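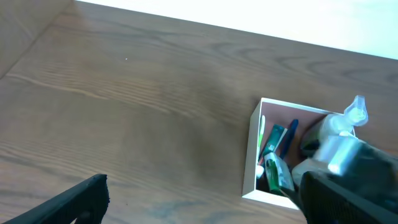
Packing the shared bathroom: an interview with Nadhirah Majimbun

Nadhirah Majimbun has managed supplies for the Gatthorpe guest houses for long enough to have strong views on toothpaste. The group lets 68 rooms, most of them to contract workers who stay between one and four weeks. I asked her how a welcome kit is specified.

"You start from what people ask for at the desk after ten at night," she said. "Toothbrush, toothpaste, razor. Everything else is a long way behind."

Gatthorpe logged those requests for a full December before changing anything. Combs and sewing kits, both standard until then, were dropped. 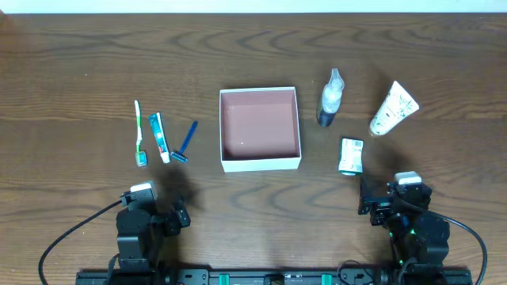 Quantity was the next question. A full-size tube outlasts nearly every stay and is thrown out half used. The travel size Majimbun settled on lasts one adult 30 days at two brushings a day, by her own test. "I weighed it each morning. It was dull work, but the supplier's figure was wrong."

Kits are ordered in lots of 1,000 through Keltalon, which packs them by hand. Bujar Papadopoulos, the account manager there, had proposed a drawstring bag.

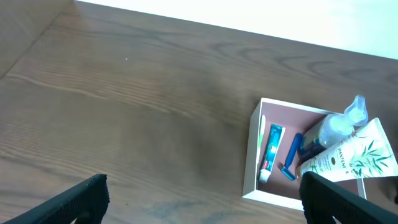
Majimbun refused it. Bags hang on hooks, stay damp and hide what is missing. With an open tray, the cleaner can check the contents from the doorway. The inside height matters more than the footprint: too deep and small items fall over, too shallow and the trays will not stack on the cart.

She is less settled on razors. Disposable ones are cheap, but they account for most of the complaints. A trial of a better model at the Awan house covered 100 stays and was inconclusive. "Complaints fell, and so did the number of guests who shave. I can't separate the two." 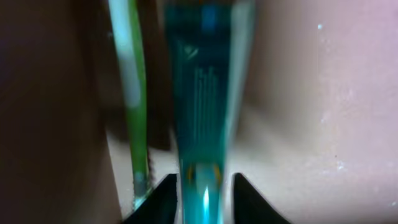 Costs and what comes next

Refills are now charged to each house instead of the central budget - a change that managers disliked and that cut usage within two months. Majimbun would like to stop restocking rooms automatically and leave kits at the desk. Halvard Solberg, who runs the largest house, is opposed, as his desk closes at eight.

"He has a point," she said. "We will probably try it in the smaller houses first and leave his alone."

Contact the editor | © Brolitus Lodging Review | Back to top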